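Pakent Hookup Wire, Stranded, 100 ft Spool

Item no. 1477-R
Colors: red, black, white, green, yellow, blue
Sold by: spool of 100 ft
Price: see your regional list

Pakent hookup wire is a general purpose stranded wire for low voltage work inside panels, control boxes, model layouts, lamps and bench projects. We have carried it at Nakel for many years and it is the wire we use in our own repair shop. The insulation is PVC and the conductor is tinned copper. Tinning gives the copper a silver color and makes it easier to solder after long storage.

The strands are thin, so the wire bends easily and can be routed around corners or through a crowded box. For a run that has to hold its shape, such as jumpers on a terminal board, order the solid core version instead (see related items). Stranded wire is the better choice for doors, hinged lids and anything else that moves.

Stripping

Set the stripper to the marked gauge and test it on a scrap piece first. A setting that is too tight will cut some of the outer strands, and the joint will be weak even if it looks fine. A setting that is too loose will stretch the insulation and leave a ragged edge. Pull straight along the wire. Twist the bare strands in the direction they already lie, and keep the exposed part only as long as the terminal calls for.

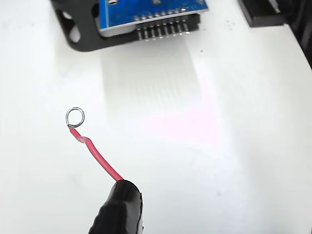
Red wire with the end stripped and the strands twisted.

For screw terminals, we recommend a ferrule on every end. Loose strands can spread under the screw and touch the next terminal. For spring terminals a ferrule is usually needed as well, but check the instructions for the block. Do not tin the end with solder before putting it under a screw. Solder creeps under pressure and the connection gets loose over time.

Avoid sharp bends close to the end of a wire. If a piece has been kinked hard, cut it back past the kink and strip it again. The cost of a few inches is small compared with finding a broken strand inside a closed box.

Ordering and stock

Spools are shipped from the Oltevdale warehouse. Orders in by 2:00 p.m. leave the same day if all colors are in stock. Red and black are always kept on the shelf. Green and yellow sell more slowly and may take longer, and blue was out of stock for part of June.

The carton quantity is 32 spools. Cartons can be mixed by color but not by gauge. Cut lengths are available at the counter only, with a minimum of ten feet. We do not take back cut lengths. Full spools can be returned if the end is still taped down and the label is on.

The plastic spool fits the Štěpánek bench rack and most other racks with a round bar. Two spools can share a bar with a spacer between them. Keep spools out of direct sun, which fades the colors and hardens the insulation.

Customer note

"I rewire old table lamps and radios and go through a lot of red and black for the low voltage side. It strips clean and the color is the same from one spool to the next. I wish the label came off the spool more easily." Obsa Kumsa

Questions about gauge, current rating or bulk pricing go to Branislav Šindelář at the parts desk. Have the item number ready, along with the length of the run and the load. This wire is not for household mains wiring.

Related items
Pakent Hookup Wire, Solid Core
Ferrule Assortment with Crimp Tool
Štěpánek Bench Rack, Four Bar
Heat Shrink Tubing, Mixed Sizes
Wire Stripper, Adjustable Stop
Terminal Block, Screw Type

Nakel Electrical Supply, Oltevdale | Contact the parts desk | Shipping and returns | © Nakel. All rights reserved. | Back to top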